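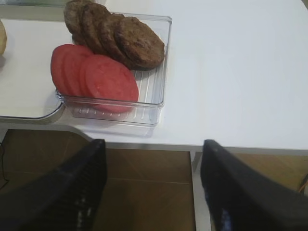
I've had the Skuren indoor grill since March and I've cooked on it enough now that I feel okay telling people what I think. Before this I was a cast iron pan person, mostly out of stubbornness, and before that I had one of those little clamshell presses that squeezes all the juice out of whatever you put in it. What I wanted was a burger with a proper dark outside that I could make in an apartment, in the rain, with a smoke alarm right outside the kitchen door. Burgers as brown as the ones leaning on each other in that clear tray, a bit darker at the edges, are exactly my idea of done, and I know plenty of people would pull them sooner. If you like yours pink in the middle, some of what follows won't apply to you, but the cleaning part sure will.

I paid $158 for it at Zeman, which is the kitchen store out by the highway with the terrible parking lot. It was more online when I looked, though these prices jump all over the place. I'd read a bunch of the reviews on the store site first (there were 2,270 of them and no, I did not read them all) and they seemed to split between people who loved it and people who got one with a wobbly lid. Mine has the wobbly lid. More on that in a minute.

Setup was easy. You take off a lot of cardboard, wash the plate and the drip tray, and run it empty for a while to burn off the factory smell. Do that with a window open! The booklet mentions it in tiny print on the back page and I missed it, and the whole place smelled like a new shower curtain until bedtime. It was gone by the next morning and I haven't smelled it since.

The dial goes up to 400 and there's a little light that goes off when the plate is ready. I don't fully trust the light. The middle of the plate gets there well before the corners do, so if you load it up the second the light goes out, your corner burgers come out gray and sad while the middle ones look great. I give it another five minutes after the light, and that fixes most of it. I also swap the corners and the middle around when I flip. It's a fussy habit but I'd do the same on a charcoal grill.

So, the burgers. They're good! Really good for indoors. You get a rough, crusty outside, and because the fat runs off down the slope they aren't sitting there frying in it. I do miss some of that fat, I'll admit. Cast iron still makes a better smash burger and I don't think this was ever meant to do those. For a regular thick one, salted right before it goes on and otherwise left alone, I like the Skuren better. Use meat with some fat in it. I tried the really lean stuff once to be virtuous and they came off like coasters.

Chicken thighs were the surprise for me. I keep the lid down, skin side on the plate, and walk away (well, I walk as far as the sink). Zucchini is great too if you cut it thick. Onions are a mess, they fall apart and go down the drain hole, and then you get to fish them out with a chopstick. Salmon stuck every single time until I oiled the fish instead of the plate, and now it sticks about half the time, so I've gone back to doing salmon in the oven. Grilled cheese works fine but it takes forever and I don't see why you'd bother.

Smoke is what everybody asks me about. There is some. The box says smokeless and I think that's a stretch. With chicken or vegetables I don't notice anything at all. With burgers on high I get a light haze over the stove, and I put the hood fan on and the alarm has stayed quiet. The trick is water in the drip tray. The booklet calls this optional and I wouldn't skip it. The one time I forgot, the drippings scorched and I was out on the landing waving a dish towel at the ceiling at 7 p.m. with my neighbors looking on.

Now the lid. It's glass, with a handle on top, and it sits on a hinge at the back that has a lot of play in it. When you lift it, it leans over to the left. It's never fallen off, but it makes me nervous when it's hot, and at this price I think it should feel more solid. I wrote to Skuren and they sent a replacement hinge pretty fast, no arguing, and the new one leans over to the left too. So I guess that's just how it is.

Cleaning. The plate lifts out and it says dishwasher safe, and I did that for a while and thought the coating was starting to look dull, so now I wash it by hand. I use the Areck brush, the one with the angled head, and it gets down between the ridges way better than a sponge does. Let the plate cool until it's just warm and the gunk comes right off. Leave it overnight and you'll be soaking it and muttering. The drip tray is an awkward shape for a small sink and I've slopped greasy water on the floor more than once - go slow with it, and pour from the corner.

Storage is the other thing. It's big! I measured the box footprint before I bought it and not the handles, and the handles stick out. It lives on top of my fridge now, and getting it down is a two-handed job. The cord is short as well. I have 2 outlets on that side of the kitchen and one of them is behind the toaster, so it's the toaster or the grill, never both.

I borrowed a Nikusum from my sister for a couple of weeks so I could compare. It's the clamshell kind, it heats faster and it takes up a lot less room. For sandwiches it beats the Skuren easily. For burgers I didn't like it, they came out flat and kind of steamed, and you can't lift out the bottom plate, so cleaning means leaning over it with wet paper towels. She loves hers, but she makes a panini pretty much every day for lunch and maybe one burger a year.

Would I buy the Skuren again? Yes, if I found it at the price I paid. If you've got a balcony or a yard, get a real grill and spend the rest on meat. If your kitchen is tiny, measure first, with the handles. I'm giving it four stars out of five, and the missing one is for the lid.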